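Start positions for sorting tests: fixed or random?
Forum: Small Arms and Benchtop Automation

plarna58
January 9, 2018
Hello all. In our lab in Plendville we write a short rule sheet for block sorting tests. My proposal is that every run begins from the same layout, blocks grouped by color, and the operator signs before the arm is enabled. I come from a factory where everything was written down, so maybe I am too strict.

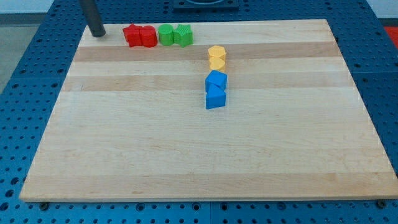

The second rule is about the speed. During setup the arm stays at the slow setting and one person only holds the stop button. What do you think, is this enough for a small arm?

Grerkoron
Slow setting, yes. Fixed layout, I don't agree. If you always start the same way, you test your layout and your numbers look too good. We did 700 runs like this in July and had to throw them away.

plarna58
I understand, but with random positions how do you compare two operators?

farias_bench
You make a list of layouts before the tests and print it. Everybody uses the same list in the same order. The Farías template has a column for this.

Grerkoron
OK, a list I can accept. Write also who may change it, or it will change every week.

plarna58
Good, I add the list to rule 2 and the name of the person who keeps it. The signature stays.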